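Grant Updates | Community Health | Wolstead

Progress report on the Wolstead Children's Dental Outreach, for the trustees of the Bañez Fund
By Leonora Belmonte
Feb 4, 2018

Dear friends at the Fund,

I promised you a report at the halfway point of the grant, and I am sorry it comes to you a little later than I would have liked. The winter got away from us, as winters do up here, and I wanted the January visits written up before I sent anything, so that you would have the whole first half in one place and not have to wait for a second letter.

You will remember that the grant was made to do three connected things: to get a dental hygienist into the elementary schools in Wolstead and the two smaller towns out along the river, Fatville and Matville; to send every child home with a brush and some idea of how to use it; and to find a regular dentist for the children who turned out not to have one. The first two have gone better than I dared hope. The third has been harder, and I will try to be plain about it further down.

The school visits

We began in Wolstead because it is close and because the principal there had been asking us for years. Our hygienist set up in the music room with a folding chair, a lamp and a great deal of patience, and worked her way down from the fifth grade to kindergarten. (We had planned to start with the youngest, but the fifth graders had a field trip coming and had to be squeezed in first. As it happened the little ones were then hearing all about it from their brothers and sisters, and most of them marched in quite happily.)

Matville came next and took twice as long as it should have, mostly on account of permission slips. We had sent them home in the backpacks, in English only, in the same week as picture day and the book fair, and I suppose we should have known what would happen. Fewer than half came back. We did it over with a shorter slip, in English and Spanish, and the school secretary was kind enough to staple it to the lunch menu, which is apparently the one piece of paper that every family in Matville reads. I would pass that tip along to any of your other grantees.

Fatville was our last stop, in January, and we lost two visits to snow. Both have been made up.

All told, 1437 children have been seen since the start of the school year. That is a screening, I should say, and no substitute for a full exam with X-rays, but it is enough to tell a parent whether something needs looking at soon. Each family got a note home the same day, written in ordinary words. We took out "caries" and "occlusal" and put in "cavity" and "the chewing side," and I do believe more of the notes were read for it.

Brushes and take-home kits

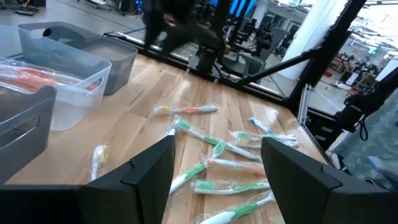
Toothbrushes in their individual wrappers.

The brushes have been our single biggest supply cost, and I want to explain a change we made, as it moved a small amount of money from one line to another. In the original budget we had priced the kits with a brush, a small tube of toothpaste, a roll of floss and a printed brushing chart. The floss was not a success. Small children cannot manage it on a spool, and two teachers wrote to tell us, very politely, that it was being used to tie chairs together. We dropped the floss from the kits for kindergarten through second grade and spent the difference on a second brush for each child, to be kept at school.

The school brushes were a teacher's idea and not ours. In her classroom the children now brush after lunch, all of them together, to a song that lasts the full two minutes. I have heard the song and I can tell you that it does not leave you. By the end of the fall 14 other classrooms had asked to do the same, and I would love to see it in all of them by next year. The cost is small. What it takes is a sink nearby and a teacher willing to give up a few minutes, and not every classroom has the first, however much of the second there may be.

We also learned to hold back a few kits at every visit. There is always a child who was out sick, and there is nearly always a child who asks, very quietly, whether there might be one for a baby brother or for Grandma. We say yes. I hope you will agree that this is within the spirit of the grant.

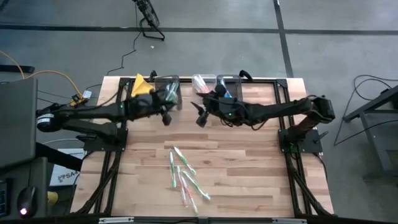 6 min read

Finding a regular dentist

Now for the harder part. Of the children we screened, a good many had no dentist at all, and some had never been to one. We had arrangements with two practices in Wolstead to take our referrals, and in the fall one of the two closed its books to new patients when a partner retired. The other has been wonderful, but they are only so many people with so many chairs, and the wait for a first appointment went up to 90 days at its worst. A child with a sore tooth can't wait that long, and a parent who has finally made the call is apt to lose heart.

We did a few things about it. The remaining practice agreed to keep one morning a month for our most urgent children, and that has taken care of the worst cases. We have begun talks with a clinic on the far side of the county, which has room but is a 40 minute drive from Fatville. And we used part of the transportation line, which had hardly been touched, to pay for gas cards and, in a handful of cases, a ride. I wrote to you about this in the fall and was grateful for how quickly you answered.

Even so, I can't tell you that every child we referred has been seen. Some families moved. Some phone numbers no longer worked. Some parents told us frankly that they could not lose another morning's pay, and I don't think a brochure would have changed their minds. What has helped most is simply having the same person call back. Our coordinator keeps a notebook, a real paper one, and calls each family until there is an appointment on the calendar or a clear no. She asks after the dog. People pick up when they see her number.

Evenings with parents

We had budgeted for an evening talk at each school, and the first, in Wolstead, drew very few people. I think the word "seminar" on the flyer did us no favors. In Matville we joined the spaghetti supper, took a table by the door and talked to people as they waited in line. It was far better. The questions were good ones - when do you start brushing a baby's teeth, is juice really so bad, does it matter if a baby tooth is lost early - and several grandparents stayed behind to ask about their own teeth, which is outside our grant but hardly outside our interest.

Juice, by the way, is the subject that gets everyone going. We have settled on saying that water between meals is best and juice is for mealtimes, and leaving it there.

Money

Spending is a little under where we expected to be at this point. The supplies line is running close to budget, even with the second brush. The hygienist's hours are as planned. Printing came in over, thanks to doing the Matville slips twice, and transportation is under, though I expect that to catch up once the far clinic is open to us. The full sheet is being sent separately. If anything on it puzzles you, please just telephone. I would always sooner talk than have you wonder.

The second half

Between now and July we mean to go back to all three towns for a second, shorter visit, chiefly to see the children we flagged in the first round and to apply sealants where the parents have agreed. We hope to sign with the far clinic by spring. We would also like to train 15 teachers and aides to run the after-lunch brushing on their own, with a short printed guide and a fresh supply of brushes.

There is one request I should like you to think about before we next speak. The urgent morning is paid for only until the end of the grant. If there were any way to carry it through the summer, when school is out and the children are hardest to reach, I believe it would be the best money either of us could spend. I will put together a proper figure if you are open to it.

Thank you, as ever, for your patience with my long letters, and for your trust in a small office. The second graders in Wolstead have made you a card. It is very large and shedding glitter, and it will come with the budget sheet.

With warm regards,
Leonora Belmonte

Comments (4)

matvillemom3
We got the stapled one! Filled it out at the kitchen table while reading what was for lunch. My son has his appointment next month, thank you to the lady who kept calling.

R. in Fatville
Any chance of the evening table coming out our way? We do a chili night in the spring and there is plenty of room by the coats.

Grade 2 teacher
Please tell people the song is also good for hand washing. We have been doing both since the holidays.

Oldtimer
Is the far clinic taking adults too or is it only kids? I couldn't find it on the page.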